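Demonstrators wanted: teaching robots to handle laundry 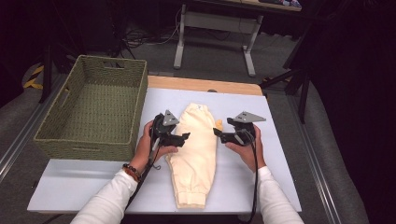 Bromstead Notices, No. 108, p. 3

Stikalano is looking for people to show robots how to fold and put away clothes. You work at a table with a black gripper in each hand, picking up a garment, folding it and placing it in a basket. The movement of the grippers is recorded, and the recordings are used to train a two-armed robot.

No background in robotics is needed. You should be able to stand for most of a shift, have full use of both hands and be patient with repetition. A typical session covers pants, shirts and towels — the same item may come up many times, folded a slightly different way each round.

Shifts run 3 hours, mornings or afternoons, in Room 151 of the Tanoli building in Bromstead. The first shift is paid training with Ching-wen Chiu, who will show you how to hold the grippers, how fast to move and when to stop and redo a fold. Most people need one shift before their recordings can be used.

We have 10 places open, starting in February. Left-handed people are encouraged to apply. People who have worked on the Pillska remote-control sessions may apply too, and can skip the first half of training.

Wear long sleeves that fit close at the wrist. Cables run from the grippers along your forearms, and wide cuffs catch on them. Lockers are available for bags and coats.

To apply, send a short note with the shifts you can work to Nighat Usmani at the Stikalano front desk. Questions about pay and parking go to Babar Siddiqui. Applicants must be 18 or older.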